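Table cloth (wiping)

A table cloth, in the sense used in this article, is a small piece of fabric kept near a table for wiping, drying or covering its surface. It is distinct from a tablecloth, which is laid over the whole table during a meal. Printed cloths of this kind are sold for kitchens, canteens and shared workrooms, and many serve several purposes before they are discarded.

Materials

Most cloths are woven from cotton, linen or a blend of the two. Cotton is soft and takes up water quickly once it has been washed a few times. Linen dries faster and leaves less lint on wood and glass. Cellulose and microfiber cloths are also common, though microfiber is usually sold in plain colors.

New cotton cloths often carry a finish that repels water. Makers advise washing them before first use. The Utenitz mill, which wove household linens until its closure, printed this advice on a paper band around each bundle of 10.

Patterns

Fruit prints have been a standard choice for kitchen textiles for many decades. Lemons and other citrus are usually shown in cross section, with the segments drawn as lines running out from the center. Common grounds are white, aqua, mint and pale blue. A large repeat suits a cloth that spends much of its time folded or bunched up, as part of the design can still be recognized.

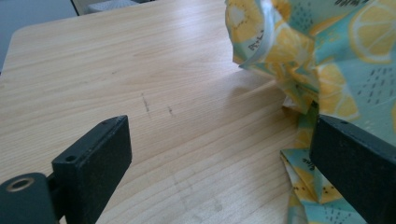

Use on wooden tables

Light-colored wood shows stains from coffee, tea and ink more readily than dark wood does. Spills are blotted first and then wiped along the grain. Wiping across the grain can push dirt into the fine lines of the surface, especially where the finish has worn thin.

The cloth should be damp, with no water dripping from it. Standing water raises the grain and may leave a white mark under varnish. A second, dry cloth is passed over the table afterward.

Inna Holovko's household manual Pivby, reissued in April with 11 added pages on furniture, recommends working from the far edge toward the body in overlapping strokes. Crumbs are gathered at the near edge and caught in the free hand.

Tables with openings

Some tables have a round hole bored through the top for cords or fittings. Crumbs and water collect at the rim, where the cut wood may be less well sealed than the face.

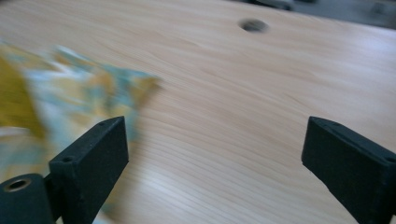

A corner of the cloth is twisted to a point and turned once inside the rim, then the underside is checked for drips. Plastic liners, where fitted, are lifted out and washed separately. The Stüber range of office tables was supplied with liners in 4 sizes.

Care

Cotton cloths are washed hot and dried flat or on a line. Fabric softener lowers their ability to take up water. A cloth left in a heap stays damp in the folds and soon smells, so it is normally hung up between uses.

See also

Dish towel
Oilcloth
Clurnoleck weave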